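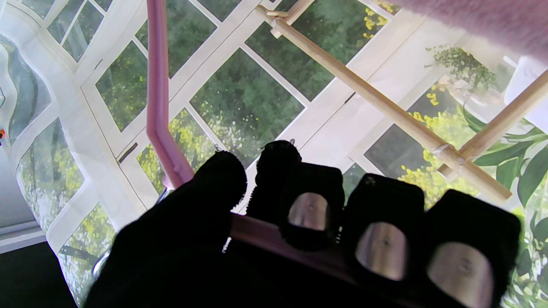

Dowels, Tape and a Fake Conservatory

Posted Jan 22, 2025 by Facundo Carrasco

So this is the page for the dowel builds! I've been putting sticks together on the big table at Leiva since June, and people keep asking me what I'm making. The short answer is stands and frames, mostly for hanging small stuff from. The long answer is that I bought a box of 300 dowels from Plillby when I needed maybe a dozen, and I've been finding jobs for them ever since.

The picture at the top has my favorite kind of corner in it, two dowels crossing at an angle with a small white binding wrapped around the spot where they meet. I used to glue everything. Then I had to take a glued one apart (with a saw, don't ask) and now I wrap first and decide about glue later. A wrapped joint has a bit of give, which is great when you're still fiddling with the angles and want to push one side over a little.

Look at the end of the long dowel too, cut nice and square. I sand the cut ends with 400 grit, which my brother says is way too fine for a stick. He's probably right, but they feel so good afterward!

The dusty pink rod with the bend in it is such a good color next to pale wood. I keep going back and forth on painting some of the dowels to match. Jedow has a pink that's close, only it comes in a giant can, and I'm not falling for the giant can again.

And yes, the window is a print. White frames, loads of green leaves, a whole conservatory on a backdrop. I love having it up behind the table in January, when the real view is the parking lot. Skeltent sells the same sort of thing in a few sizes, and if you're getting one for behind a workbench, go wider than you think. I measured mine at 190 cm and still wish I had more leaves.

Next up is a taller frame with a proper crossbar, if I can get the top joint to stay put. I have 87 dowels left in the box, so there's room for mistakes. If you've got a wrapping method you swear by, leave it in the comments, especially if it works one-handed.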